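二月,实验记录,Narilell 归属合约测试网回放

接上一次。上次停在归属曲线的边界测试,线性部分通过,悬崖期后第一笔释放的金额和手算差一个最小单位。当时记为“舍入,待查”,今天先处理这一条。

环境没有变化:本地分叉节点一台,索引服务 Saliba 一份,签名机离线。合约仍是未升级的那一版,字节码哈希和上次记录一致。代币按十八位小数处理,测试总量仍用脚本里的默认值,不跟主网配置走。

上午:舍入问题

复现很容易。把区块时间直接推到悬崖期结束的那一秒,调用 release,返回值比表格少 1 wei。推到下一秒再调,差额消失。一开始怀疑是时间戳比较用了严格大于,翻源码后排除,比较写的是大于等于。真正的原因在乘除顺序:先算了已过时长除以总时长,放大系数取得不够,后面再乘总额,截断误差就留在结果里。

改成先乘后除,溢出检查保留。256 位下先乘不会溢出,总额上限乘以以秒计的总时长离上界还很远,这一点在注释里写清楚了,免得下次审的人再问。改完以后全部边界用例重跑,差额归零。

需要注意:旧版的误差不会累积。每次 release 都是用累计应得减去累计已领,少发的部分会在下一次补上,到期时总额是对的。所以严重程度定为低,不需要对已部署的合约做迁移,只在新模板里改。

顺带把用例命名统一了。以前有的按秒写,有的按区块高度写,混在一起读日志很费劲。现在一律按秒,区块高度只作为附加字段输出。

批量释放

Humano 那边的托管表一共 279 个受益地址,分属不同批次,起始时间不同,悬崖期长度也不同。原来的做法是逐个调用,脚本跑完要等很久,中间只要有一笔被节点丢掉,后面的 nonce 全部卡住。今天试批量入口。

第一轮每批 100 个地址,直接超出区块 gas 上限,交易未打包。第二轮降到 54 个,通过,但余量偏小;如果同一批里有较多首次收款的地址,存储槽从零写到非零,费用明显上去,有一批差一点就回滚。没有继续往上试,暂定以 54 为硬上限,脚本里再加一道预估:估算值超过区块上限的八成就自动对半拆分。

拆分逻辑写得比较保守。先按起始时间排序,再按是否首次收款分组,首次收款的单独成批。这样费用比较均匀,排查时也容易定位到具体批次。代价是批次总数多了几个,可以接受。

失败处理沿用原来的约定:单个地址失败不影响同批其他地址,失败项写入事件,由脚本收集后重试一次,再失败则停下等人工。没有做无限重试,也不打算做。

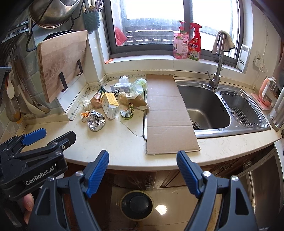
重试里发现一个小问题。事件中记录的失败原因是截断过的字节,只保留前四字节选择器,自定义错误的参数丢了。对于“未到悬崖期”和“余额不足”两种情况,选择器足够区分;但“受益人被冻结”带了冻结来源参数,丢掉以后无法判断是运营方冻结还是合约内部冻结。已把事件字段改为完整字节,gas 略增,每笔失败才会写,影响不大。

索引与对账

Saliba 的同步在中午前后落后,落后量一度超过安全确认深度。查下来是索引侧对 release 事件做了逐条查询余额,批量交易一来,一个区块里几十个事件,每个事件触发一次远程调用,队列就堵了。改为按区块聚合,同一地址在同一区块只查一次,落后消失。

对账脚本以三处数据为准:合约存储、事件累计、索引数据库。三者逐地址比较。第一遍跑出 9 个地址不一致,全部集中在同一批次。合约存储和事件累计一致,只有数据库偏大,说明是索引重复入账。原因是重组处理:分叉节点回退时,索引删除了区块头记录,但没有级联删除事件行,重新同步后同一事件入了两次。主键用的是自增编号,所以数据库没有报冲突。

处理方式:主键改为交易哈希加日志序号,回退时按区块哈希删除事件行,两者在同一事务内完成。清库重建后再跑对账,三处一致。又人为制造了几次浅重组,结果稳定。深重组没有测,分叉节点的快照保留得不够多,下次调大再补。

这类问题在主网上未必会经常出现,但托管释放的数字会被外部看板直接引用,重复入账会让流通量虚高。看板那边取数的口径也要核对,目前只知道 Neltcombe 的看板读的是索引接口,不读链。接口文档里“已释放”和“已领取”两个字段的定义写得含糊,先按合约语义重写一遍:

已归属:按曲线到当前时间应得的累计数额,不论是否转出。
已释放:已经由合约转到受益地址的累计数额。
未释放可领:已归属减已释放。
锁定:总额减已归属。

“已领取”一词停用,旧接口保留该字段作为已释放的别名,标注弃用。流通量的计算由看板自行决定,接口不提供。

撤销路径

下午剩下的时间用来看撤销。可撤销的托管在撤销时应当先结算已归属部分,再把剩余退回金库。代码顺序没有问题,状态先改后转账,重入测试通过。但有一个情形之前没覆盖:悬崖期内撤销。此时已归属为零,结算转账金额为零,代币合约允许零额转账,于是发出一条数额为零的 Transfer 事件。索引把它当成一次释放,受益人的“首次释放时间”被写成撤销时间。

两头都改。合约里数额为零时跳过转账;索引里忽略零额释放。只改一头也能解决,但旧合约不会升级,索引那一头必须有。

撤销权限目前是多签。签名机离线状态下生成的签名带有有效期,测试中把时间往前推得太多,签名全部过期,白跑了一轮。以后凡是需要推时间的用例,签名放在推时间之后生成。已写进测试目录的说明文件。

参数备查

每批地址上限:54
估算阈值:区块上限的 80%
重试次数:1
对账差异容忍:0
时间单位:秒

未完成

深重组测试,等快照数量调大。
批量入口对冻结地址的处理,现在是跳过并写事件,是否需要整批回滚还没定。倾向于跳过。
旧模板部署的合约清单要再核一遍,确认误差那条的影响范围说明是否写对。
看板取数口径,等接口文档更新后发给 Neltcombe 一份,请对方确认字段映射。
gas 快照文件更新后还没有提交,提交前先把本地节点版本锁定,版本不同时快照数字会漂。

补记,傍晚:冻结参数改完整字节以后,旧的解析脚本读新事件会报长度错误。已按事件版本分支处理,旧事件仍走旧解析。回放全部历史区块,无报错。日志放在 Narilell 目录下,文件名末尾加了 replay。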